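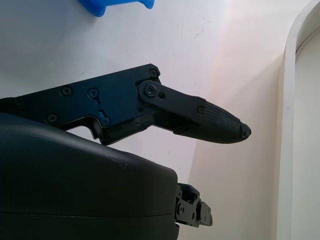

Filing and Answering Motions in the Dindgate Civil Court: Frequently Asked Questions

Last updated Jul 23, 2025

These answers cover written motions in civil cases. They do not cover family matters, small claims or appeals. Court staff can explain procedure but cannot give legal advice.

What is a motion?

A motion is a written request for the judge to make an order while a case is pending. Common ones ask for more time, for documents from the other party, or for the dismissal of a claim.

What do I have to file?

A notice of motion, a supporting statement signed under oath, and a proposed order. Any document you rely on must be attached to the supporting statement as a numbered exhibit. A motion filed without a proposed order is accepted, but it is not placed on the hearing list until the order is received.

Is there a page limit?

Yes. The supporting statement may not exceed 11 pages. Exhibits do not count toward the limit. Permission to file a longer statement must be requested by letter before filing.

What does it cost?

The filing fee is $50 per motion. There is no fee for a response or a reply. A party with a current fee waiver does not pay, and the waiver number must be written on the first page of the notice.

Where do I file?

Online through the Stonder filing system, or on paper at the motions counter, Room 509. Paper filings need an original and one copy. Email and fax filings are rejected.

Stonder says my filing was "received." Is it filed?

No. "Received" means the upload was completed. The filing date is set when the status changes to "accepted," but it relates back to the date of upload if the clerk finds no defect. If the status is "returned," read the note from the clerk, correct the defect and upload again. The original date is kept if the corrected version is uploaded within five court days.

How do I serve the other party?

If the other party has a lawyer, serve the lawyer. Parties registered with Stonder are served by the system once the filing is accepted. All others must be served by mail or by hand, and proof of service must be filed before the hearing. You may not serve your own papers by hand. Any adult who is not a party may do so.

How long does the other party have to respond?

Fifty days for a motion to dismiss or for judgment without trial. Eleven days for all other motions. Time runs from the date of service. The day of service is not counted. If the last day is a day the court is closed, the deadline moves to the next court day.

Can I get a hearing postponed?

If both parties agree, file a signed consent form (Form M-5). If they do not, you must file a motion to adjourn and state the grounds. An adjournment is not granted until you receive notice of it. A pending request does not excuse you from attending.

What happens if I miss the hearing?

If the moving party is absent, the judge may strike the motion. If the responding party is absent, the judge may decide the motion on the papers. Costs may be ordered in either case.

My motion was struck. Can it be restored?

You may apply once to restore it. The application must explain the absence and attach any supporting record, such as a hospital note or travel notice. Restoring a motion does not cancel a costs order made on the same day. That has to be requested separately, in the same application.

Does filing a motion stop the case?

Only a motion challenging jurisdiction suspends other deadlines, and only until it is decided. Discovery deadlines continue to run during all other motions.

Will the rules change this year?

Revised motion forms take effect in October. The current forms will be returned if filed after the change. Deadlines and fees stay the same.

Who do I contact?

Motions counter: Agustina Ojeda
Stonder accounts and passwords: Remzi Karabulut
Interpreter requests: Nesrin Yurt

Include the case number in all messages.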